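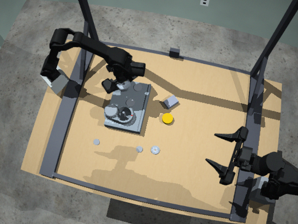
The gear table in the simulator, with the left arm over the plate and the right arm waiting at the side.

From the Prarside bench: we are collecting gears again

Hello from the far end of the upstairs hall at Garg, where the kettle has been on more or less without a break and where we have finally started the second round of gear demonstrations. Several of you have stopped us on the stairs to ask what became of the first round, and a few more wrote in after the July newsletter, so it seemed only fair to give you a proper account and then ask (as I'm afraid we always do) for a bit of your time.

If you're new to Telteck, Prarside is our small project on teaching a pair of arms to put simple things together. We don't write out the motions. A person sits down, drives the arms through the job by hand, and everything the arms did gets saved along with what the cameras saw. Do that enough times, with enough different people, and you have a pile of examples that a learning system can be trained on. All of it happens inside Caltix, our simulator, so there are no actual gears to lose under the radiator and you can't pinch your fingers. You still get the whole table, mind you, with its metal frame and its wood grain and a concrete floor with stains on it, and there is even an electrical outlet on the wall, which one of our visitors tried very hard to get the camera to look at.

The job is an assembly plate with gears and discs to go with it. At the start of an episode the loose pieces are lying on the wood, in a slightly different place each time. You pick one up, bring it over the plate, set it down where it belongs, and go back for another. It sounds like a toddler's toy and people do laugh when they first sit down. Then they spend ten minutes trying to get a gear to go over a peg, and the laughing tends to change in character.

What happened with round one

The first round gave us 300 episodes, and we were so pleased with that number that there was cake. Then we trained on them, and the result was a bit of a mixed bag. Reaching for a piece went nicely. Carrying it over went nicely too, and some of those carries were lovely to watch, very smooth, with the same little dip at the end that the people had put in. The trouble came at the moment of letting go. The arm would arrive over the plate, hover, move a hair to the left, move a hair back, and go on like that until the clock ran out.

We spent a good long while looking for a bug in the training code. There was one, as it happens, but fixing it made no difference to the hovering. So we went back and watched the episodes themselves, all of them, over the better part of a week, and there it was. Our drivers hover! They bring the gear over, they stop, they lean in toward the screen, they think about it, and the recording goes on the whole time. Some of those pauses ran to 20 seconds. From the learning system's point of view, a great deal of what people do above a plate is nothing at all, and it had learned to do nothing at all very faithfully.

The other thing we found was more embarrassing, and I will own up to it on behalf of the whole bench. Nearly everyone who drove in the first round had been taught by the same person on the same afternoon, and so nearly everyone did the pieces in the same order, with the same arm, coming in from the same side. We had gathered a great many copies of one way of doing the job. When we shuffled the starting layout a bit further than usual, the trained arms went looking for pieces where pieces had always been.

What we are doing differently

First, there is a pause pedal now. It sits by your left foot, and when you want to think, you press it and the recording stops until you let go. Please use it as much as you like. Sip your coffee, scratch your nose, ask a question. When you come back off the pedal the arms are exactly where you left them. A few people have told us they feel as if they're cheating, and I promise you aren't.

Second, we don't tell you the order any more. You get the plate and the pieces and a start tone, and you may begin wherever you please. If you want to do everything with the left arm and let the right one rest with its fingers open, go ahead. If you want to pass things from one side to the other, that's welcome too, and we are short of episodes like that. The only thing we ask is that you don't push pieces along the table with the back of the gripper. It works surprisingly well in Caltix and it would not work anywhere else, and we had to throw away a whole evening of otherwise very charming data on account of it.

Third, we're varying the light. The first round was lit flat and even, like a dentist's office, and we had a suspicion that the trained system was leaning on that. So the lamps move between sessions now, and in some of them you'll get heavy shadows right across the wood, with the shadow of an arm lying close to the loose pieces. Our drivers grumbled about this at first, and I did too when I took my turn. A small grey disc in shadow can be awfully shy. But you get used to it quicker than you'd expect, and those episodes have already turned out to be useful for checking the older model, which did noticeably worse on them. The bright yellow disc remains everybody's favorite for obvious reasons, and if you find yourself glancing at it to get your bearings, you're in good company.

We've also changed what we keep. In the first round a dropped gear meant the episode went in the bin. Now, if you drop something and it's still within reach, carry on and pick it up again, and we'll mark the spot afterward. Getting out of a muddle is a skill in its own right, and we had been carefully removing every example of it. The one exception is when a piece goes off the edge of the table. Then you may press the red key, have a laugh and start over.

Where we've got to

Round two is running at a gentler pace than round one, partly on account of the marking and partly on account of our having only 2 driving stations, one of which has a sticky wrist joint on the controller. (It's the one by the window. It has been reported. If you're fussy about such things, ask for the other chair.) We look through every session the morning after, while it's still fresh, and write a line or two about each episode. The notes are not very scientific. "Nice handover, then lost patience" is one I saw this week, and I think it was mine.

It's too early to say whether the new episodes have cured the hovering. We've done one small training run, mainly to make sure that the files load and that the pedal gaps don't turn up as sudden jumps in the motion, and they don't. In that run the arm did put a gear down without dithering more than once, and there was a small cheer, but a handful of tries isn't a result and I've been asked sternly to say so. There'll be a proper test once the pile is big enough to be worth it, on layouts that none of the drivers have had.

Come and drive

We would love to have you, and above all we'd love to have people who have never touched the controls. The folks on the bench have all settled into their habits, and you haven't got any yet. A session takes an hour, with a practice table at the beginning that isn't recorded, so you can bump the arms into each other as often as you like and get it out of your system. Left-handed drivers are especially wanted, as we've had hardly any.

The stations are open every working day from 3 in the afternoon, and we're trying out a Sunday session as well for those who asked. You can put your initials on the sheet outside the upstairs hall, or just put your head around the door. Bring your reading glasses if you use them, as the teeth on the smaller gear are hard to make out on our older monitor. There are cookies in the blue tin, and if the blue tin is empty, try the cabinet over the sink.

If you drove in the first round, please do come back, and please try to do it all in some other order than you were taught. And if you'd sooner watch than drive, the marking always needs a second pair of eyes, the chairs are better on that side of the room, and you'll be near the kettle.

With thanks from all of us on the Prarside bench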